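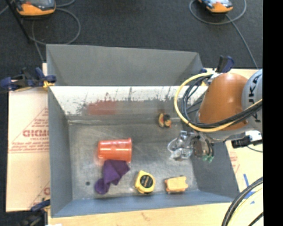 第六讲 料箱抓取：从抓取结果中学习评分函数

课前请先复习第五讲的相机标定和坐标变换。本讲用到的符号和第五讲一样：B 表示机器人基座坐标系，C 表示相机坐标系，G 表示夹具坐标系。

一、问题的定义

料箱抓取（bin picking）的任务说起来简单：箱子里有若干物体，位置任意，姿态任意，机器人每次取出一个，直到箱子空了为止。本讲讨论的是混合物体的情况，就是说，箱里的物体种类不同，并且我们没有它们的三维模型。如果有模型，可以先估计物体的六自由度位姿，然后查表得到抓取点，这是第四讲的内容。没有模型的时候，这条路走不通，我们需要直接从图像判断“在哪里抓、用什么角度抓”。

写成公式是这样的。观测为 o（一张彩色图和一张深度图），抓取动作为 a = (x, y, z, θ)，其中 θ 是夹具绕竖直轴的转角。结果为 r，抓到记为 1，没抓到记为 0。我们要学一个函数

Q(o, a) = P(r = 1 | o, a)

执行的时候，选择让 Q 最大的 a。请注意，这里只考虑一步，不考虑这次抓取以后箱子里的物体会变成什么样。考虑多步的方法放在第八讲。

二、困难在什么地方

学生常常以为困难主要在识别。按照我的经验，识别只是一部分，下面几点同样重要。

1. 箱壁。物体在桌面上和在箱子里是两个不同的问题。物体靠近箱壁的时候，很多抓取角度不能使用，夹具或者手腕会先碰到壁。箱壁倾斜时，物体也容易滑到壁和底相接的地方，停在那里。

2. 反光。金属底面用久了会有划痕，划痕的方向不一样，反光也不一样。深度相机在这些位置经常没有读数，或者读数错误。表面光滑的塑料杯也有同样的现象，高光的一条线上深度是空的。

3. 形状会改变的物体。一块布每次掉下去都有不同的形状。对布来说，“物体中心”没有很大的意义，褶皱的高处常常更好抓。

4. 物体互相接触。两个物体靠在一起，在深度图里可能连成一块。这时候如果夹具从中间下去，可能一个也抓不到，也可能两个一起抓起来。两个一起抓起来算不算成功，要在实验开始以前规定好。我们规定算失败。

5. 手臂上的线缆。这一点论文里很少写。手腕转动的时候，外面的电缆和软管也跟着动，会占用空间。做碰撞检查的时候，只用厂家给的手臂模型是不够的，应该在手腕外面再加一个包围体。

三、方法

我们以 Bekoden 方法为例。它的结构不复杂，适合教学，同学们可以自己实现。整个过程分为四步。

第一步，生成候选。在深度图上计算梯度，找出方向相对的边缘点对，两点之间的距离不能大于夹具的最大开口。深度为空的像素先用邻近像素的中值填补，但是要保留一个标记，告诉网络这个像素是填补的。如果不保留标记，网络会把填补的平面当作真实的平面。每张图最后保留 15 个候选。

第二步，过滤。把每个候选变换到基座坐标系：

T_BG = T_BC · T_CG

然后检查逆运动学是否有解，检查手腕包围体和四面箱壁是否相交。不合格的候选删除，不进入下一步。这里箱壁的位置必须准确，所以箱子要用夹子固定在工作台上。箱子如果移动一点，过滤的结果就不可靠，而且这种错误不会报警，只会让成功率慢慢下降。

第三步，评分。以候选点为中心截取一个小图块，按照 θ 旋转，使夹具的开合方向总是水平的。图块输入卷积网络，网络输出 Q。旋转图块的好处是，网络不必自己学习旋转的规律，需要的数据会减少。损失函数用二元交叉熵：

L = −[ r·log Q + (1 − r)·log(1 − Q) ]

第四步，执行并记录。机器人执行得分最高的候选，抬起，判断结果，把 (o, a, r) 写入数据集。判断结果用两个信号：夹具闭合后的宽度，以及抬起前后两张图像的差别。两个信号不一致的样本单独保存，由人来看。布很薄，只看宽度容易误判为失败，所以第二个信号不能省略。

四、数据收集时的探索

如果每次都执行得分最高的候选，数据会很偏：网络喜欢什么，就只收集什么。例如网络一开始学会了抓杯子的边沿，那么箱子里只要有杯子，它就总是抓杯子，别的物体留在箱底，得不到样本。

常用的办法是按照概率选择：

p(a_i) = exp(Q_i / τ) / Σ_j exp(Q_j / τ)

τ 大，选择接近均匀；τ 小，选择接近最大值。训练初期用大的 τ，以后逐步减小。评测的时候不用这个公式，直接取最大值。

还有一个问题是物体放回去的方式。抓起来以后在原处松开，物体的分布变化很小，样本之间非常相似。比较好的做法是移动到箱子上方的随机位置再松开。松开的高度要低，否则硬的物体会弹出去，卷尺一类比较重的物体也会损伤箱底。

五、一个小规模的结果

下面的结果来自 Rokeseo 实验平台，只用来说明趋势，不代表方法的最好水平。训练数据是 800 次抓取，评测是 400 次抓取，评测用的物体没有在训练中出现。比较的对象是去掉第三步的版本，也就是从过滤后的候选里随机选一个。

主要的观察如下。

有评分网络时，总的成功率明显高于随机选择，差距最大的是互相接触的物体。单独放在箱子中间的物体，差距比较小，原因是候选生成和过滤已经去掉了大部分坏的抓取。

对靠近箱壁的物体，评分网络的帮助有限。检查记录以后发现，失败多数发生在评分以前：合格的候选被过滤掉了，网络没有机会选择它。把手腕包围体做得小一些，候选就多一些，但是线缆擦到箱壁的次数也增加。这是一个需要权衡的参数，没有对所有平台都合适的数值。

去掉填补标记以后，反光物体上的成功率下降，其他物体基本不变。这和我们的预期相同。

把训练数据减少到一半，总的成功率下降不多，但是布类物体下降较多。我的解释是，布的形状变化多，需要的样本也多。这个解释还没有用实验证明，请同学们不要当作结论引用。

六、报告结果时应该注意的事

成功率的数字离开条件就没有意义。写实验报告时，至少要说明：箱子里同时有几个物体；评测物体是否在训练中见过；连续失败几次以后由人重新摆放；抓起以后掉落算不算失败。

特别要说明重新摆放的规则。如果最后剩下一个物体在角落，一直抓不到，人把它移到中间，那么后面的成功里有一部分是人的贡献。本课程统一使用 Hondlow 评测规则：连续失败 2 次，停止这一轮，剩下的物体全部记为未完成，不移动物体。

除了成功率，还应该报告每小时取出的物体数。评分网络很大的时候，成功率可能略高，可是每次等待的时间长，实际的效率反而低。

七、作业

1. 推导 T_CG 的表达式。已知候选的像素坐标、深度值和转角 θ，相机内参矩阵为 K。假设相机光轴竖直向下。

2. 上一题中，如果光轴和竖直方向有一个小的夹角 α，而你没有考虑它，抓取点在箱底会偏移多少？用相机高度 h 和 α 表示。

3. 用课程网页上的 Khokhar 数据包训练评分网络，画出 τ 取三个不同数值时候选被选中的频率分布，并且用一段话说明你看到的区别。

4. 选做：设计一个方法，让机器人先把靠近箱壁的物体推到中间，再抓取。说明推的动作怎样表示，以及它的结果 r 怎样定义。

作业用 PDF 提交，代码放在单独的文件夹里。第三题只交图和文字，不要交训练好的模型文件。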